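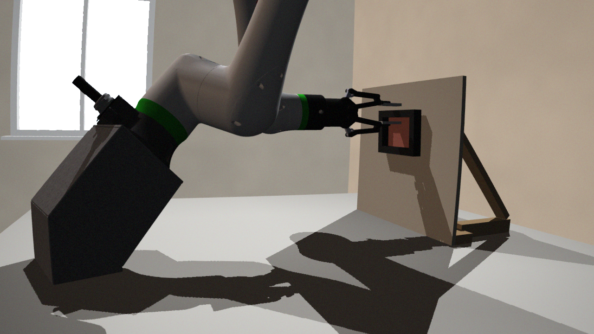 Ticket 755: Label printer drops off the network after the Starex update

Posted March 4, 2024 by Support Desk
5 comments | Share

Status: Closed
Product: Schmieder label printer, shipping counter
Software: Droltaser print server, Starex router firmware
Reported by: Nonel warehouse office

Problem as reported

The printer at the shipping counter stops taking jobs after it has been idle for a while. The display still says Ready. Jobs sent from the office sit in the queue with the status "Sending" and then go to "Error 358." Turning the printer off and on clears it, and the waiting labels all print at once. Started in January, the same week the router firmware was updated. The other printers in the building are fine.

Log

Entry 1. Asked the office to print a configuration page during a failure. The page printed, so the print head and label sensor are working. The page shows an IP address in the correct range. Could not ping that address from the office.

Entry 2. Swapped the network cable and moved it to a different port on the switch. Printer came back, then failed again overnight. Put the old cable back.

Entry 3. Looked up Error 358 in the Droltaser help files. The text is "host did not respond." It covers anything from a pulled cable to a wrong address, so not much use. Restarting the print server did not clear the queue. Restarting the printer did.

Entry 4. Checked the printer menu. Sleep mode was set to On with a short timer. Turned sleep mode off. Office reported two good days and then another failure, so sleep mode is not the cause. Left it off anyway.

Entry 5. Went through the router settings. The address lease time had gone back to the default with the new firmware. It used to be a full day and is now two hours. The printer has a reserved address in our notes, but the reservation list on the router was empty. It looks like the update wiped it. When the lease ran out, the printer kept its old address without renewing, and the router then gave that address to a handheld scanner. Found the same address on the scanner's info screen.

Fix

Re-entered the reservation for the printer using the hardware address from the configuration page. Set the lease time back to one day. Restarted the router, then the printer, then the scanner, in that order. Deleted the port in Droltaser and added it again with the same address. Test labels printed from both office computers.

Follow-up

Left the ticket open for over a week. No failures reported. Office asked if sleep mode can go back on. Yes, it can, under Menu, System, Power.

Still to do: save a copy of the router settings before the next firmware update. The last backup on file is from before the scanners were added, so do not restore from it. The reservation for the time clock was missing too and has been put back.

Related tickets: none

Was this page helpful? 2 people found this helpful.

We use cookies to keep you signed in and to remember your settings. Accept | Manage cookies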